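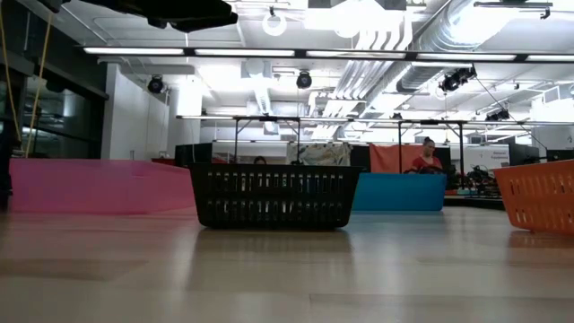 Research Analyst, Gas Transit and Storage Policy

6 min read

Grikitz is recruiting a research analyst to work on cross-border gas transit agreements, underground storage rules and the contract terms that link the two. The post sits in the supply desk, reports to Darcy Zacharias and is open to applicants with a background in energy economics, international relations, law or engineering. Applications close at 17:00 on the last working day of April.

Terms in brief

Post: Research Analyst (Gas Transit and Storage)
Grade: 2
Reference: 421
Contract: fixed term, with the option to renew by agreement of both sides
Hours: full time; a request to work 82 per cent of full time will be considered
Location: main office, with home working as described below
Start: as soon as notice periods allow

Background to the post

The supply desk keeps a register of intergovernmental and commercial agreements under which natural gas crosses at least one border before it reaches its buyer. The register is called Hundo. It holds 421 agreements, of which 82 are marked as expired but still have effects in force, for example make-up gas rights, unsettled tariff claims or obligations to maintain pressure at a delivery point. For each agreement it records the parties, the route, the booked capacity, the tariff formula, the governing law, the place of arbitration and the dates on which the terms may be reopened.

Hundo was built as a reference tool. Over time it has been used more and more as the basis for forward-looking work: which transit terms are likely to be renegotiated, under what price conditions, and how far storage levels in the buying country change the bargaining position of the transit state. The present structure does not support this well. Storage data is kept in a separate set of tables with different country codes and a different gas year. Capacity is recorded in volume in some entries and in energy in others, and the conversion factor used is not always stated.

The analyst will bring the transit and storage records onto a common basis and will use the result to write short policy papers. The balance between data work and writing will be close to even in the first phase and will move towards writing after that.

Main duties

1. Maintain the transit section of Hundo. New agreements, amendments and side letters are to be read in full, coded against the existing scheme and entered with a note of the source. Where only a press report is available, the entry is marked provisional and reviewed when a better source appears.

2. Restate capacity and flow figures in energy units, keeping the original value, the original unit and the calorific value applied. Where no calorific value is given in the source, the default for the entry point is used and flagged.

3. Align storage records with the transit records. This covers country codes, gas year, the split between working gas and cushion gas, and the treatment of strategic stocks that are held by a state body but stored in commercial sites.

4. Write policy papers of up to 20 pages on questions set by the desk. Recent questions include the effect of ship-or-pay clauses when the shipper loses its upstream supply, the use of storage obligations as a substitute for long-term import contracts, and the position of landlocked buyers when a transit state changes its tariff method in mid-contract.

5. Answer factual queries from other desks. Most of these can be dealt with from the register in a short note. Queries that call for a legal opinion are passed to the legal desk and should not be answered by the analyst.

6. Prepare tables and route diagrams for joint work with Fuchs, our partner on storage regulation. Fuchs supplies the national rules and their translation; Grikitz supplies the contract and flow side. Drafts are exchanged in an agreed template and both sides sign off before release.

7. Attend the desk's reading session, at which one primary document is discussed clause by clause. Each member of the desk takes a turn at presenting.

The post does not involve price forecasting, trading advice or contact with the media. Requests of this kind are passed to the head of desk.

What we are looking for

Essential:

– A degree in a relevant subject, or equivalent experience gained in a network operator, a ministry, a regulator, a shipper or a research body.
– Working knowledge of how gas is bought, moved and stored, including the difference between firm and interruptible capacity and between entry-exit and distance-based tariffs.
– The ability to read a commercial contract closely and to say plainly what it does and does not oblige each party to do.
– Competence with relational data. Candidates should be able to write a query that joins several tables and to explain why the row count changed.
– Clear written English. Papers are edited for accuracy and consistency, but the analyst is expected to produce a sound first draft.

Desirable:

– Reading ability in a second language used in Eurasian or Mediterranean gas contracts. Please state the language and the level. A test passage may be set.
– Experience of hub-indexed and oil-indexed pricing clauses, including price review provisions.
– Familiarity with the law of transit under investment or trade treaties.
– Some exposure to liquefied gas terminals, in particular third-party access rules and the use of floating units as seasonal supply.

Applicants who meet the essential points but none of the desirable ones will be considered. A doctorate is not needed and carries no extra weight in the scoring.

Tools and working method

The register runs on Drumix, an in-house database front end with version control on every record. No change to a record is final until a second member of the desk has checked it against the source. The analyst will both submit changes and check those of others. Training in Drumix is given on arrival and no earlier knowledge is assumed. Analysis outside Drumix may be done in any open statistical package, on condition that the script is stored with the paper and runs from a clean copy of the data.

Sources are graded on a four-step scale: signed text, official summary, statement by one party, and secondary report. A claim in a published paper must rest on one of the first two grades or be worded to show that it does not. The same rule applies to maps. A planned pipeline is drawn as a broken line until a final investment decision has been announced by the operator, and a pipeline that is complete but carries no gas is labelled as such.

Working arrangements

The analyst will be expected in the office for the reading session and for sign-off meetings with Fuchs. The remaining time may be worked from home within the country of employment. Core hours are 10:00 to 15:30. Travel is light and is limited to joint sessions at the partner's premises and, on occasion, a conference at which the analyst is presenting.

Some of the contract texts in the archive are held under confidentiality terms. They may be read only on office machines and may not be copied, photographed or quoted. The successful applicant will sign a separate undertaking that covers this material, and will be asked to declare any paid work or shareholding connected with a gas producer, shipper, network operator or storage operator. A declaration does not rule out appointment, but it may limit the files to which the analyst has access.

Pay and leave

Pay is set on the grade 2 scale, with the starting point fixed according to experience. The scale is sent to every applicant who reaches interview and can be requested before applying. Leave, pension and sick pay follow the standard staff terms. Costs of travel to interview are repaid on production of receipts, at second-class rail fare or equivalent.

How to apply

Please send the following in a single file, quoting reference 421:

(a) a CV with no photograph;
(b) a covering letter that addresses the essential points in the order given above;
(c) one sample of written work on an energy subject, in English, of which you are the sole author. Extracts are accepted. Work under embargo should not be sent;
(d) the names of two referees, who will be approached only after interview and only with your consent.

Letters that do not address the essential points will not be scored.

Selection

Applications are read by two members of the supply desk working separately. Those taken forward are set a written exercise of 2 hours, done remotely. The exercise consists of an excerpt from a transit agreement, a table of monthly flows and storage levels, and a set of short tasks: identify an inconsistency between the text and the figures, restate the figures in energy units, and write one page on what the buyer could claim and from whom. Notes and reference works may be used. The text is altered from a real agreement, so looking up the original will not help.

Interviews last 45 minutes and are held by video. The panel is chaired by Darcy Zacharias and includes one person from Fuchs. Questions will cover the written exercise, the writing sample and the applicant's approach to conflicting sources. All interviewed applicants receive written comments on their exercise, whether or not they are appointed.

Applicants who need an adjustment to the timing or format of the exercise should say so in the covering letter. The readers who score the applications do not see this part of the letter.

Questions about the content of the post may be put to Darcy Zacharias through the recruitment contact form. Questions about pay, leave or right to work should go to the staff office by the same form – please select the correct heading, as the two are handled separately.

Contact | Privacy | © Grikitz. All rights reserved. | Back to top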